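14 min read

4. Marking and shelving overdue parcels

4.1 The pickup point

The Gevstead pickup point handles parcels for the residents of the surrounding apartment blocks. Couriers drop off in the morning and again in mid-afternoon, and residents come in mostly after 5 p.m. Parcels are shelved by size on arrival. Small boxes go on the middle shelves, bags and soft mailers go wherever there is a gap, and anything too heavy to lift with comfort stays on the floor. Pale green tape on the uprights is used for labelling the shelving.

A parcel counts as overdue once it has been on the shelf for more than five days. The rule comes from the operator, Stidari, and is printed on the pickup message that residents receive. Before our study began, overdue parcels were dealt with in whatever way the person on shift preferred. One shift moved them to a separate crate. Another left them in place and kept a handwritten list at the counter. A third did nothing until a courier asked for returns. Each of these worked well enough on its own, but they did not fit together, and a parcel could be moved to the crate by one shift and then searched for on the shelf by the next.

In March the six staff members agreed on one method for the length of the study. An overdue parcel stays on the shelf where it was first put. A sticky note with the word 超期 (overdue) goes on the front, written by hand in dark ink, and the parcel is set so that the note faces the aisle. Nothing else is written on it. We had suggested adding the date of arrival, but this is already in the system, and staff felt that a second line would slow down the writing and make the first harder to read from a few steps away.

4.2 Placing the note

The work is done at quiet times, usually before noon. The person on shift prints the overdue list, takes a pad of notes and goes along the shelves one unit at a time. Finding the parcel takes longer than marking it. Codes on the shipping labels are short enough to remember for a few seconds, and most staff read one code from the list, find it, mark it and only then look at the next. Evanthia Fragkou kept to shelf order instead and checked every parcel she came to against the list. Her rounds were slower at the start of the study and about the same as the others by the end.

The main practical question was where on the box the note should go. The label had to stay readable, as the barcode is scanned again when the parcel is handed over or sent back. On a tall parcel this is simple. The label is near the top and there is bare kraft paper beneath it, so the note can go on the front below the barcode. The parcel is steadied with one or both hands while the note is pressed flat, otherwise it tends to slide back on the smooth steel.

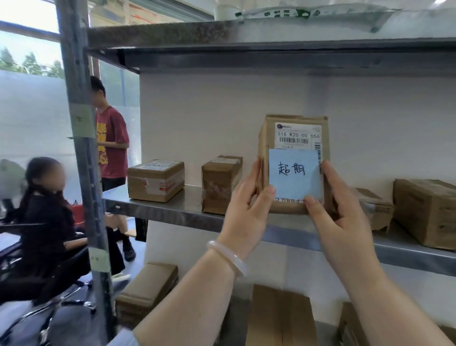
Valdis Rozīte thought the position of the note mattered less than whether it was still there the next morning. Kraft paper was fine, he told us, and so was bare cardboard if you pressed hard, but on anything with a lot of clear tape he would find the note on the floor by closing time and have to work out which box it had come from. He also said that the word on its own was enough, and that he had never had to explain it to anyone at the counter.

His point about adhesion was borne out in our checks. Lost notes came mainly from two kinds of package: plastic mailers, where the surface creases and lifts the glue, and flat boxes with tape wrapped around the sides. On flat boxes there was often no good choice. The label takes up most of the top, the sides are too low for a full note, and a note folded over the edge catches on the parcel beside it. Staff settled on standing these boxes on end where the contents allowed it. Where they did not, the note was tucked under the loose end of a piece of tape, or left off and the parcel entered on the counter list.

We did try a stronger note from another supplier, Venckus. It held on tape and on most plastics. It also tore the top layer of paper off some kraft wrapping when it was removed, and two residents asked at the counter whether their parcels had been opened. The trial was stopped and the ordinary notes were used for the rest of the study.

4.3 Resetting the shelf

Marking a parcel disturbs the ones beside it. Boxes are pulled forward to read a label, turned to find a second label, and pushed aside to get at something behind. After a round the shelves are in worse order than before unless somebody puts them right, and this part of the work had not been written down anywhere. It was treated as tidying and done if there was time.

We asked staff to include it in the round. The steps agreed were plain ones. Bring every box to within a hand's width of the front edge. Turn it so the label or the note can be read without lifting. Put long boxes at the back or along the shelf, never across in front of smaller ones. Do not stack on anything with an open flap. Small cube-shaped boxes took more handling than we expected. They have several faces of the same size, the label may be on any of them, and the printing on the box gives little help as to which way up it should go. Staff would tip the box on a corner and turn it, look at each face, and then set it down.

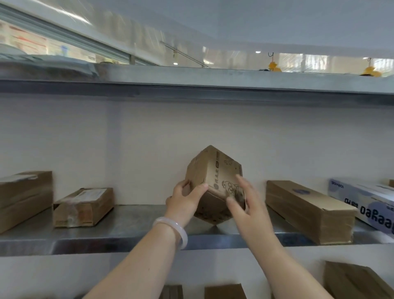
Figure 1. A small kraft box held on one corner on the middle shelf, with flat and long parcels to either side.

Mixed shapes on one shelf made the job harder. A shelf holding only small cubes could be put straight quickly. A shelf with cubes, a flat parcel and a long narrow box needed more thought, and staff differed in what they did. Laimutė Vanags moved the long box first and fitted the rest around it. Arūnas Lapiņa worked from the left and dealt with each parcel as he reached it, sometimes moving the same long box twice. We did not find that one way was clearly better. The finished shelves looked much alike.

Printed boxes were a minor nuisance. Shippers decorate them with drawings and large lettering, and residents looking for their own parcel often go by the printing and not by the code. Staff turning a box to show the label might hide the side that the resident would have recognised. We raised this at the mid-point meeting. The view was that the code should win, as the person fetching the parcel is nearly always on staff, and the arrangement was left as it was.

4.4 What was recorded

For each round we recorded the number of parcels on the overdue list, the number found, the number marked, and the number still carrying a note at the next opening. Rounds that were broken off to serve residents were kept in the data with the break noted. Over the whole study 902 parcels appeared on an overdue list at least once. Parcels that stayed on the list for several rounds were counted once, under the shelf where they were first found.

A full round, including resetting, took around 16 minutes. The time went up after long weekends and when a courier had dropped off late, and we have not tried to correct for this. Bergþóra Hauksdóttir timed the rounds from the counter and did not take part in them.

Parcels that could not be found on the first pass were looked for again at the end of the round. Most were on the right unit but the wrong shelf. A few were behind larger boxes, and some turned out to have been collected without being scanned out. The last group is a fault in the handover and not in the shelving, and is dealt with separately in Section 6.

The pickup point at Grarken, which follows the same five-day rule, kept its separate crate for overdue parcels throughout and serves as the comparison in the next section. Its shelves are of a different make and somewhat deeper, so the resetting times for the two sites should be compared with care.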